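Startseite Datensätze Dokumentation Lizenz Kontakt

# Holzoberflächen-Korpus Plermont

## Gegenstand

Der Korpus Plermont verzeichnet Bezeichnungen für Holzfarben und Holzoberflächen in deutschsprachigen Möbelkatalogen, Ausstattungslisten und Auktionsverzeichnissen. Er dient der lexikographischen Forschung sowie der Vereinheitlichung von Schlagwörtern in Sammlungsdatenbanken. Die Fassung 3 umfasst 242 Bezeichnungen aus 35 Quellen.

## Herkunft der Belege

Die Belege wurden im Archiv Nosside erhoben und mit der Nachlasssammlung Tsai abgeglichen. Aufgenommen wurden ausschließlich Bezeichnungen, die in der jeweiligen Quelle auf eine sichtbare Oberfläche bezogen sind. Handelsnamen ohne Farbangabe blieben unberücksichtigt. Schreibvarianten sind unter der Leitform zusammengeführt; die Originalschreibung bleibt im Feld `beleg` erhalten.

## Aufbau

Die Daten liegen als Textdatei mit Tabulatortrennung in UTF-8 vor. Die wichtigsten Felder:

- `leitform`: normierte Bezeichnung
- `beleg`: Wortlaut der Quelle
- `farbgruppe`: eine von 16 Gruppen
- `bauteil`: Tischplatte, Diele, Zarge, Korpus oder sonstiges
- `quelle`: Kennung gemäß Quellenverzeichnis

## Erschließungsregeln

Zusammengesetzte Farbadjektive werden nach dem Grundwort eingeordnet. »Rötlichbraun« gehört demnach zur Gruppe Braun, »bräunlichrot« zur Gruppe Rot. Holzarten werden nur erfasst, wenn die Quelle sie ausdrücklich nennt; ein Rückschluss aus der Farbe ist unzulässig. Bei mehreren Oberflächen in einem Raum erhält jedes Bauteil einen eigenen Datensatz. 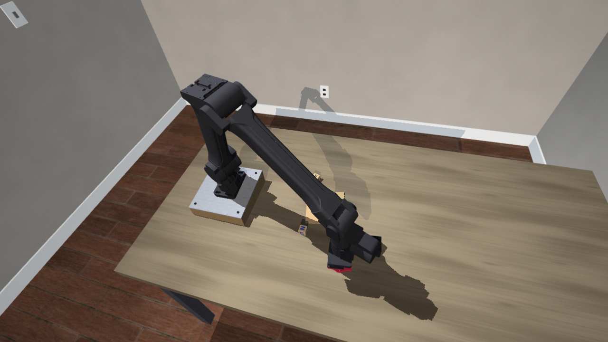 Abb.: Gerenderter Innenraum mit rechteckigem Holztisch auf rötlich-braunem Dielenboden.

## Bekannte Einschränkungen

Auktionsverzeichnisse sind gegenüber Ausstattungslisten überrepräsentiert. Regionale Bezeichnungen aus dem Alpenraum fehlen weitgehend. Häufigkeitsangaben lassen sich daher nicht auf den allgemeinen Sprachgebrauch übertragen.

## Nutzung und Pflege

Die Nutzung zu wissenschaftlichen Zwecken ist bei Nennung des Korpusnamens und der Fassung gestattet. Korrekturen sind unter Angabe von Leitform und Quellenkennung an die Redaktion Sokico zu richten.

Stand: 10. März 2023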